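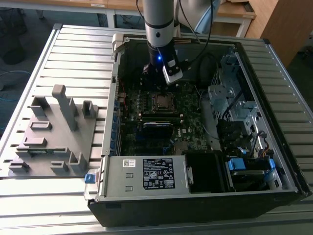

How much memory does an office desktop need before you stop blaming it for being slow? For mail, a browser and a spreadsheet, 8 GB does the job, and if the machine still crawls with that much, look at the startup list before you spend money.

Filed under: Desktop Care > Memory and Storage

Section 7. Adding memory to an older desktop

The Rillex program will offer to "free up" memory for you. Skip it. We ran it on the Gillies office machines in August and got back 200 MB, which the browser took again before lunch.

Before you start

Write down how much memory is in use with your normal programs open. Without that number you'll have only a feeling to go on afterward, and people who have just spent money tend to have good feelings.

Steps

1. Look up the memory type in the maker's manual for your exact model. Sellers' "fits your PC" tools are a starting point at best. Tamau's tool gave Pravesh Mokoena two different answers for one model number.

2. Shut down fully. Sleep doesn't count.

3. Unplug the power cord, then hold the power button for 8 seconds.

4. Take off the side panel and touch bare metal on the case.

5. Press the clips outward at the ends of the slot and lift the old module straight up.

CAUTION: Hold modules by the edges. Do not touch the gold contacts, and do not clean them with a pencil eraser, whatever the forums say.

6. Line up the notch and press down on both ends until the clips close. If it won't go in, check the type again -- don't push harder.

7. Close the case, plug in and start up. The first start may take longer than usual.

NOTE: If you get beeps and no picture, shut down, unplug and reseat the module. Try one module at a time before you decide that the board is dead.

Checking the result

Open the same programs and compare with the number you wrote down. Bongani Nel did this on a machine at the Wallirum branch that everyone swore needed more memory. It had never used half of what it had. The drive was the trouble, with 467 MB free.

Matched pairs are sold as a must. They can help with built-in graphics -- for typing letters, I have yet to see anyone pick the paired machine out of a row. Keep the old module until the new one has run for a full week.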